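Emballage souple / Ensachage d'objets mous : quel sachet ?

Windine
Bonjour,
Je prépare des lots de petits articles pour une ludothèque : peluches, balles, fruits factices, quelques bouteilles. Tout part en sachet transparent avant mise en carton. Les articles rigides ne posent pas de problème. Les pièces molles et lobées, si : le film se plaque dessus, fait des plis, et l'ouverture se referme avant que la pièce soit au fond. J'utilise du PEBD en 50 microns, sans soufflet. La grosse pièce rose est celle qui me prend le plus de temps.
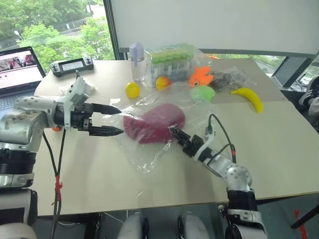
J'ai un stock de 2 000 sachets, je préférerais donc changer la méthode avant de changer la référence. Le format est large par rapport à la pièce, ce n'est pas une question de dimensions.

Skarasow
50 microns en PEBD, c'est mou et ça colle. Passez en PP coulé, plus raide, l'ouverture tient toute seule. Inconvénient : il marque au pli et il est plus bruyant. Pour une ludothèque, ça n'a pas d'importance.

Venter
Pas d'accord avec le PP. La soudure latérale lâche dès qu'on force une pièce molle en biais, j'en ai jeté assez. Gardez le PEBD et retournez le bord sur 3 cm, comme une manchette. Le revers raidit l'ouverture et se déplie à la fin. Ça ne coûte rien.

Skarasow
La soudure lâche si le sachet est sous-dimensionné. Ici, il ne l'est pas, c'est écrit dans le premier message.

Venter
Elle lâche aussi par temps froid. Le PP homopolymère devient cassant vers 0 °C, et un local de stockage en janvier n'est pas toujours chauffé.

Windine
Local chauffé, mais je retiens. Essai du revers fait ce matin : l'ouverture tient mieux, le film accroche toujours la surface de la pièce. Je soupçonne la charge statique, le sachet attire aussi les fibres textiles et les bouts de papier. 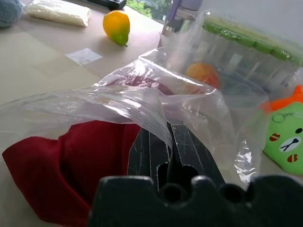

Pour les fruits factices, rien à signaler, ils glissent au fond sans aide. Reste à savoir si un film antistatique change quelque chose sur la peluche et le tissu.

Loltitstead
Oui, à condition que l'air ne soit pas trop sec. Les additifs antistatiques migrent en surface et fixent l'humidité ambiante. En dessous de 30 % HR, l'effet est faible. Mesurez avant d'acheter.
Autre point : si les sachets sont fermés et accessibles aux enfants, prévoyez des perforations.

Skarasow
+1 pour les perforations. 2 trous de 6 mm près du fond, l'air sort et la pièce descend. Cela règle peut-être la moitié du problème initial.

Venter
Les trous pour l'air, d'accord. Je maintiens pour le PP.

Windine
Je perfore une série et je relève l'hygrométrie. Les sachets restent en réserve, les enfants n'y ont pas accès.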